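Bulla Wood Soap, Reviewed by a Man Who Owns Too Much Brown Furniture

Posted August 5, 2021

I have inherited furniture three times, and each time it was brown. There was the sideboard from my aunt, the nest of tables from my aunt's neighbor (who I met once, at the funeral, and who apparently took my politeness for an interest in nests of tables), and the desk I do my taxes on and otherwise avoid. I didn't choose any of it. I have nevertheless become a person with opinions on wood soap.

Wood soap, if you've been spared, is soap you put on wood. You stir it into water, you wipe it over the table, you wipe it off again, and the table is supposed to look cared for. The Chiriac people sell theirs in a tin. Pulness comes in a spray bottle and smells like a dentist who has been to Florida. Bulla, the one under review, is a bottle of thick off-white liquid with a cap you can measure with, and instructions in very small type that tell you to use one capful and then, two lines later, to use "sufficient."

I paid four dollars more for it than I usually pay for Pulness, and I'd like it noted that I resented this all the way home.

First, the smell. There hardly is one. A bit like clean laundry at the house of someone you don't know well. Coming from Pulness, I kept sniffing the bucket to check I'd put any in. My friend Ilídio Sampaio, who has restored chairs for money and can't let a person forget it, thinks a cleaner with no smell is a cleaner with confidence. Ilídio also thinks paper towels are a moral failing, so weigh that as you like.

Second, the lather. Bulla foams more than it has any right to. One capful in a half bucket gave me enough suds to wash a medium dog, and suds are the enemy here, as you have to get every last one of them off again before they dry. I cut it to half a capful on the second go and it cleaned the same. By the third table I was down to a splash, and I suspect the bottle will outlive me. It will be inherited.

The wiping itself I did in circles. The instructions say to follow the grain. I have read this advice on every bottle I've ever bought and have followed it for the length of one stroke, after which my arm goes back to doing what arms do.

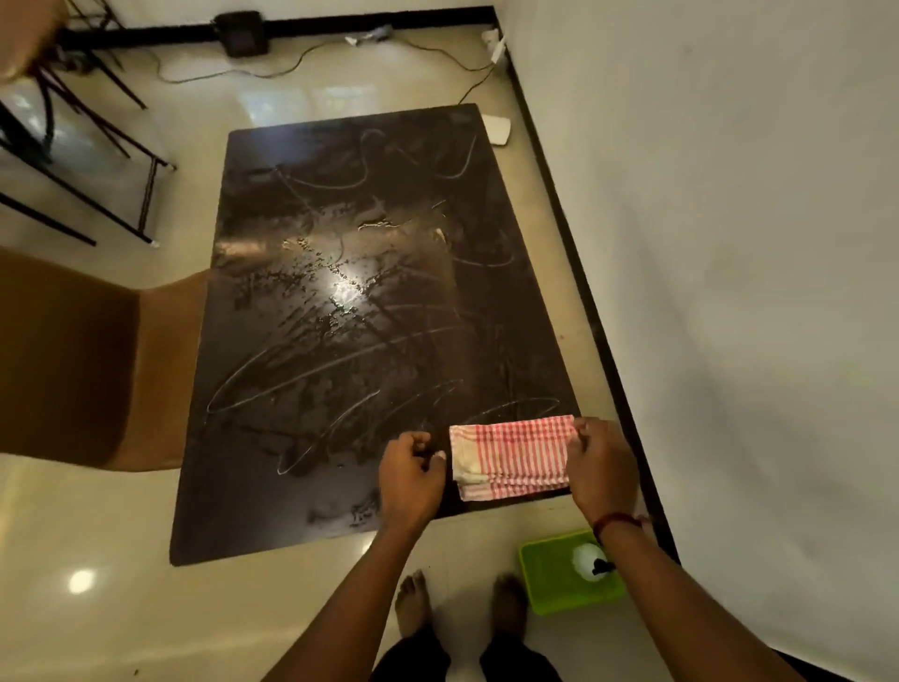

Tabletop off its frame and onto the tile. Circles, as confessed.

Doing the tops flat on the floor is my one real tip, and it's Aba Fiadzo's, so I can't take credit. If yours lifts off or unscrews, take it off. You can lean into it from all sides, the water doesn't run down the legs, and you find out what has been living in the joint since the Carter administration. Use tile, or put down an old sheet. Your knees will file a complaint by the second coat of rinse water, so find a cushion you don't like.

How did it do? On general grime, very well. The rinse water from the sideboard came out the color of weak tea, and I had thought the sideboard was clean. Sticky patches went in one pass. A ring left by a hot mug, on the smallest of the nest, didn't budge at all, though the label does hint at rings in a vague sort of way, using the word "revives." It revived nothing. The ring is now a cleaner ring.

On streaks I have to be fair to it. Wet, everything looks dreadful, and I had a bad ten minutes of thinking I'd ruined the desk. After a rinse with plain water and a hard rub with a dry cloth, the streaks were gone from the desk and the sideboard. They stayed on one corner of the big nest table until I rinsed it again. If you're the kind who skips the rinse, buy Pulness, which forgives you. Bulla keeps a record.

The cloth matters more than any soap review will admit. I tried a microfiber (it squeaked, I stopped), an old T-shirt (good, if you can bear to part with it) and a plain cotton dish towel, which won. Fold it so you have a fresh side to turn to.

Now for the cap. It's a screw cap that doubles as the measure, so after you pour, it's coated in soap, and then you screw it back on and the soap runs down the outside of the bottle and glues it to the shelf. Whoever designed this has never owned a shelf. I now keep mine on a saucer. The saucer is very clean.

I emailed Usex, who distribute the stuff, to ask whether it can be used on waxed wood. They replied quickly, and told me to test it on a hidden area. I tested it under the desk. It dulled the wax a little. So: varnished, yes; waxed, I'd leave it alone.

Would I buy it again? I would, grudgingly, for anything varnished and properly dirty. For a quick wipe before company comes I'm keeping the Pulness under the sink, Florida dentist and all.

Good: shifts old grime, hardly smells, lasts forever
Bad: too much foam, no help on rings, the cap
Score: 69 out of 100, with most of the missing points going to the cap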